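4. Brand Acquisition and Dealer Response

4.1 Background to the purchase

Jendham had built small and mid-size motorcycles for more than two decades before it bought the Otura name. Its own line sold mainly to commuters and first-time riders. Otura was an older make with a loyal following among touring riders, but it had changed hands twice and had not introduced a new engine in nine years. The purchase covered the name, the tooling for two models, the parts stock and the service contracts. It did not cover the assembly plant, which the previous owner kept and later leased out.

In its notice to shareholders, Jendham gave two aims for the purchase. The first was to enter the touring segment without spending the years needed to establish a new name there. The second was to give its existing dealers a larger and more expensive machine to sell to riders who had outgrown the smaller models. The notice treated these aims as one plan. Our interviews with dealers suggest they were received as two separate requests, and that many dealers were willing to meet one of them and reluctant to meet the other.
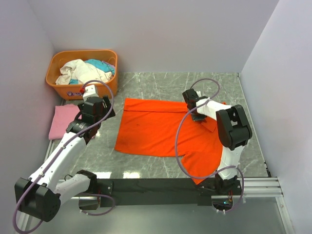

The reluctance had mostly to do with floor space. A touring motorcycle takes up more room than a commuter model, stays in the showroom longer and ties up more borrowed money while it is there. Dealers in smaller towns often had room for one display row. Giving a third of that row to Otura meant ordering fewer of the models that paid the rent. Dealers in larger towns had more room but also faced established touring brands nearby, sometimes on the same road.

4.2 Sample and method

We sent a written survey to every dealer that held a Jendham franchise at the time of the purchase and was still trading a year later. Of those, 99 returned a complete form. We also collected 1,886 owner responses through a card placed in the service packet at the first scheduled maintenance visit. The owner cards asked for the model purchased, the motorcycle it replaced (if any), the distance traveled to the dealer and the main reason for choosing that dealer.

Dealers were asked whether they had taken on the Otura line, and if so, on what terms. Jendham offered two contracts. Under the full contract, the dealer agreed to stock both touring models, send one mechanic to training and put up a separate sign. Under the limited contract, the dealer could order motorcycles for named customers but was not required to hold any on display. In total, 67 dealers in the sample had signed one of the two contracts. The rest had declined or had not yet replied to the offer.

We treated the two contracts separately in all comparisons. Early drafts of the analysis combined them, but the limited contract produced so few display units that the combined figures were hard to interpret.

4.3 Results

Dealers under the full contract reported more showroom visits from riders who already owned a large motorcycle. Few of these visits led to a sale in the first season. Sales rose in the second season, after the revised seat and the new luggage mounts became available, and the dealers themselves gave those changes more credit than the advertising.

Figure 4. Otura program, second season. 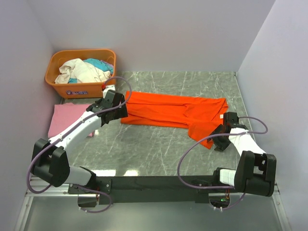 Reading time for this section: 5 min

Owners who moved up from a Jendham model to an Otura were a smaller group than the shareholder notice had implied. Most Otura buyers in our sample came from another touring brand or were returning to riding after several years away. Among those who did move up within the company, the usual reason given was the relationship with the service department. Price was mentioned less often, and the history of the Otura name less often again.

Trade-in terms mattered more than we had expected. Jendham supported a trade-in credit for its own older models but left credit for other makes to the dealer. The dealers who were generous on other makes sold more Oturas, and several told us they had lost money on the used machines they took in. One dealer had stopped accepting anything with more than 3,000 miles on it unless the buyer agreed to have the work done in the shop first.

4.4 Comparison with the Drirgate case

Drirgate bought the Pillai brand under similar conditions, and the two cases are often discussed together. Drirgate set up separate Pillai stores in its larger markets and kept the brand out of its ordinary dealerships for the first two years. This avoided the floor space problem but left Pillai owners outside those markets with long trips for routine service. Complaints about service distance appear throughout the Pillai owner forums of that period. They are rare on our Otura cards, where the typical owner used the closest Jendham dealer.

The cases differ in one further respect. Drirgate replaced the Pillai engine almost at once, while Jendham kept the old Otura engine in production and changed the parts around it. Owners who had come from an earlier Otura generally approved of this decision. Mechanics were less pleased, and asked in the survey comments for better wiring diagrams and quicker delivery of gasket sets. Parts supply is taken up in Section 5, together with the warranty records.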